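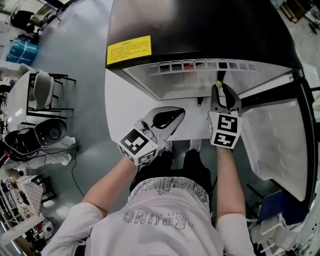 Villads Vestergaard wrote:
> If we order in October we get 30 pairs at the lower price. Enuvberg says the hand-held grippers last two years with normal use. I'd sign now and sort out the kitchen tasks later.

[lab-purchasing] Re: Re: gripper order, kitchen tasks
Filed under: Equipment & Budget
Search the archive Go

Villads, I've read the Enuvberg quote twice and I still don't see what we'd be paying for. "Normal use" isn't defined anywhere in it. Does a day of loading and unloading a refrigerator count? Finger pads aren't listed as a spare, and Jirnau burned through 80 of them before anyone thought to open a budget line.

Then there's the part the price sheet leaves out completely: people's hours, wrist straps, storage, a second refrigerator if the first one is always in use. Sevmont quoted us for gear only too, and we all remember how that went.
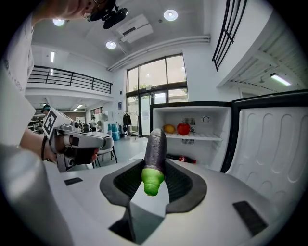
Ditte Sveinbjörnsson
Equipment planning, Hafþórsson

An eggplant and an apple are very different things to hold, and a cola bottle is different again. I want to know which of those the quoted pads are rated for, in writing. Until then I'd approve 2 pairs, on a trial, with the right to send them back.

Oluf Ingvarsson has the old Sevmont invoice if you want to compare. Please don't sign anything before I've seen the warranty page.

Replies (2) Share (0)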